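Section 4: Setting up your kitchen ticket screen for dinner service

OK, so by now you've got the Nikora screen mounted over the pass and it's talking to the till. If it isn't, go back to Section 3 and sort that out first, please, or you'll be tearing your hair out by step 2. What we're doing in this section is telling the screen how your kitchen cooks, so that the salmon and the flatbread for the same table come up together and don't sit waiting for each other under a lamp.

I wrote this after setting up three restaurants of my own and helping with a few others, so it's in the order I do it.

Before you start

Do it in the afternoon lull. I like 3 p.m., when lunch is cleared and the dinner crew hasn't tied their aprons yet. You'll need the manager code, your current menu, and one person who really knows the line. For me that was Rosângela Meireles, my head cook at Papadakis, and she caught more mistakes in one sitting than I'd have found in a month.

4.1 Enter your stations

1. Tap Setup, then Stations, and type in the manager code.

2. Add one station for each place where food gets cooked or plated. Ours are Grill, Fry, Cold and Oven. Dessert can wait for Section 6.

3. Give every station a color. Pick ones that look different from across the room (I once used two blues, and the fry cook spent a whole evening making somebody else's salads).

4. Tap Save. The screen blinks twice and goes back to the list.

Note: Station names can be up to 21 characters, spaces included. Anything longer gets chopped on the printed ticket.

4.2 Enter your cook times

This is the long one. Get a coffee!

1. Open Menu, then Timing. Every dish from the till shows up here with a time of zero.

2. Tap a dish and enter its time in minutes, from the moment the cook starts it to the moment it hits the pass. Use your busy-night time. Everybody is faster in their head — me included — and the whole system falls apart if you enter wishes.

3. Assign the dish to its station.

4. If a dish goes through two stations, tap Split and enter a time for each. Our lamb shoulder gets 17 minutes in the oven for reheating, then a short finish on the grill.

5. Repeat for the rest of the menu.

The list will hold up to 800 dishes, which is far more than anybody should be cooking. If yours is long, start with mains and do the starters tomorrow. Dishes with no time still appear on the screen, they just come up right away.

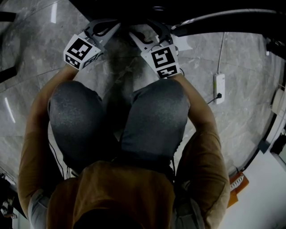
Specials are a bit different. Put them in under Daily, with a time and a station like anything else, and the screen will drop them at closing. If you run the same special all through October, say, save yourself the typing and add it to the regular menu.

CAUTION: Don't press Reset Times to fix a single dish. It clears every time you've entered and there's no undo. Press and hold the dish name, then choose Edit.

4.3 Set your course gap

1. Go to Setup, then Service, then Course Gap.

2. Choose Manual or Auto. With Manual, the server taps Fire when the table is ready for mains. With Auto, the screen waits a set number of minutes after the starters go out.

3. If you chose Auto, enter the gap and tap Save.

I use Manual at dinner and Auto at lunch. Sebastião Trindade, who runs the floor at Prerka, swears by Auto all day long, and his room is a lot quicker than mine, so take your pick.

4.4 Run a test table

1. On the till, open table 232. It's the practice table and it never touches your sales figures.

2. Order one starter and two mains with very different times.

3. Watch the screen. The slower main should appear first, and the quick one should follow later so both finish together.

4. Bump each dish when its time is up, then close the table.

If both mains popped up at once, one of them still has a zero for its time. If nothing popped up at all, check that the dish has a station. And if the screen froze with the little spinning plate, turn it off at the wall, count to ten, and start the test over.

Note: Keep the screen clean with a barely damp cloth. I use the Wastomer wipes we keep for the menus. Skip the degreaser, it leaves cloudy patches.

Once your test table behaves, go on to Section 5 for late-order alerts.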